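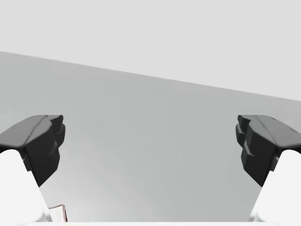
Slide 1. Opening

Good evening. The talk is on the Pilomen branch and the small diesels that worked it. I will keep to about forty minutes and leave time for questions at the end.

Ask how many people have visited the line. Ask if the back row can hear.

Say at the start that I am covering the diesel years only. The steam period has been written up well elsewhere and I have nothing to add to it.

Slide 2. The line

The branch left the main line at Kusuma and climbed to the quarry at Pilomen. The hard part was the last stretch, above the Zadus loop, where the grade stiffened and the curves were tight. Trains stopped at Zadus to let the engine cool and to cross the down working.

Traffic was stone down and empties up, with one mixed train each way. The passenger coach went on the uphill end of the mixed. Schoolchildren used it in the morning and hardly anyone used it in the afternoon.

Point out the loop on the map. The siding on the north side was added later for the crusher plant and does not show on the older map. 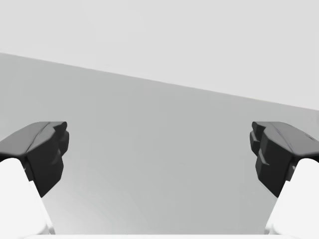 Slide 3. Why diesels

Water was the problem. The supply at Zadus failed most summers and by August the railroad was hauling tank cars up the hill to keep its own engines running. Those tank cars took the place of paying wagons.

The first plan was to hire engines from the main line. They were too heavy for the bridge below Pilomen, and strengthening the bridge would have closed the quarry road for a season. So the railroad went to Furnix for something lighter.

Slide 4. The Furnix engines

Center cab, two bogies, diesel-hydraulic, 869 horsepower. One engine under each hood. The idea was that a train could still get home on one engine if the other failed, and crews did this more often than the builder would have liked.

The transmissions were good. The cooling was poor. The radiators were sized for level running, and on the climb the drivers watched the temperature gauge more than the track. Larger fans were fitted at the first overhaul, and after that the stop at Zadus could be cut short.

Rated load on the upper section was 200 tons. Crews took more in dry weather.

Pause here and play the sound recording. It is the uphill mixed leaving Zadus, recorded from the coach. Turn the volume down first, the whistle is loud. 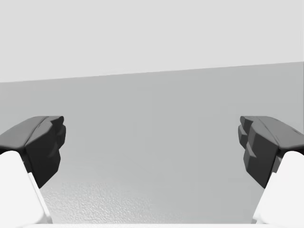 Slide 5. Number 1311

Most questions I get are on this engine, so it has its own slide.

1311 was the last one delivered and it differed from the others. It had the deeper cab windows, the sandboxes moved inboard, and a 1000-gallon tank in place of the standard one. The larger tank put the axle load up, and for its first winter it was kept below Zadus while the bridge was checked.

It was painted plain green when new. The yellow ends came with the second repaint. Models of it with yellow ends and the original fans are wrong, and I have built one myself.

It worked the last stone train. It then stood at Kusuma for more than 200 weeks before it was sold to a cement works, and I have not been able to trace it after that. If anyone here has a photo of it at the works, please see me afterward.

Slide 6. What is left

The roadbed can be walked from Kusuma to the loop. Above that it is private land. The bridge still stands but the deck is gone. The engine shed is used by a feed store.

Questions, then lights up.

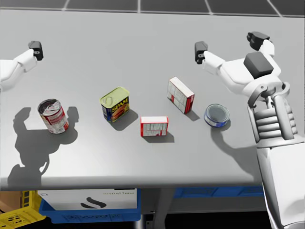 Grocery items on a light gray tabletop, with a robot arm at either side.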